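Sorting the Snack Shelf: notes for the short talk, January 2021
Krešimir Papadopoulos

Slide 1. Title only. Say hello, say the talk runs 17 minutes with questions at the end. Mention that the handout has the label sizes, so people don't need to write them down.

Slide 2. Where I started. I run the pantry and break room supplies at Wekent. In December I took over the dry snack shelf. Before that it was one deep cupboard and whatever fit in it. Packets went in at the front and the old ones moved to the back. Read out the three complaints from the suggestion sheet: can't find the noodles, everything falls out, the same flavor every week.

Pause here. Ask who has a cupboard like that at home. Most hands will go up. Move on quickly.

Slide 3. Why packets are hard. Cans stack. Boxes stack. A noodle packet is a stiff block in a loose wrapper, and the wrapper slides. Put one slippery packet on another at an angle and the pile goes over when you pull from the middle. Flat snack packets are worse because they slip under things. Tell the story of the crackers we found under the shelf liner.

Slide 4. Clear the surface first. Take everything out and put it on a table before you decide what goes where. Don't sort inside the cupboard. People try to save time by moving packets from one side of the shelf to the other, and they end up handling each one twice. A table lets you see all the wrappers at once. Leave some packets loose until you know what kinds you have, then start filling bins. 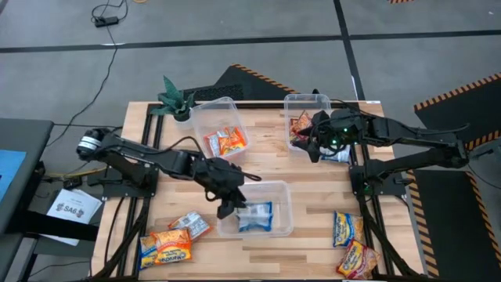
The bins should be clear. I tried gray ones from Vondono and took them back. With a clear bin, a person standing at the shelf can see an orange wrapper or a blue one through the side and reach for it. With a gray bin they lift the lid, or they pull the whole thing down. We don't use lids on the snack shelf at all now.

Slide 5. How to group. Options are by flavor, by brand, by color, or by kind of food. Go through them in that order.

By flavor: works for the noodles, falls apart for everything else.
By brand: easy for whoever fills the shelf, no help to whoever is hungry. An orange Maruchan-style ramen packet and a plain yellow noodle packet are the same thing to someone who wants lunch.
By color: looks very good on the first day. Skip the joke about the rainbow, it didn't land at Gotano.
By kind of food: this is what we kept. Noodles together, crunchy snacks together, sweet things together.

If somebody asks about mixed bins, the answer is yes, one, for the odd packets. Keep it small. Once it fills up, sort it again.

Slide 6. Filling a bin. Stand noodle packets on their edge, like files in a drawer, with the front of the wrapper facing out. Lay flat packets down, no more than two layers. Leave a hand's width free at one end. I used to fill them to the top and then people couldn't get their fingers in, so they tipped the bin out on the counter.

Check dates as you go. Write the month on a strip of tape and stick it on the oldest packet. Older ones in front.

(Demo if there is time: one full bin, one with a gap. Ask someone from the front row to take a packet out of each. The bag with the packets is under the lectern.)

Slide 7. Cost. We had a budget of $500 for the whole pantry. The snack shelf took $100 of it, for bins, tape and a new shelf liner. The rest went to the coffee corner, and I won't get into that today.

Slide 8. What still goes wrong. Packets get put back in the wrong bin. Empty multipack sleeves get left in there. The bottom shelf is too low for some people, so the noodles moved up one and the sweets moved down. Lūse, our supplier, changed the size of one packet and it no longer stands up in the bin. I have no fix for that yet. Ask if anyone does.

Slide 9. Upkeep. It takes me 2 short sessions a month. Same steps each time: out on the table, check dates, wipe the bins, put back.

Slide 10. Questions. Likely ones: labels (yes, on the front, large print), mice (dry packets at home go in something with a tight lid), and where the bins came from (see the handout). Leave the shelf plan on screen while people ask.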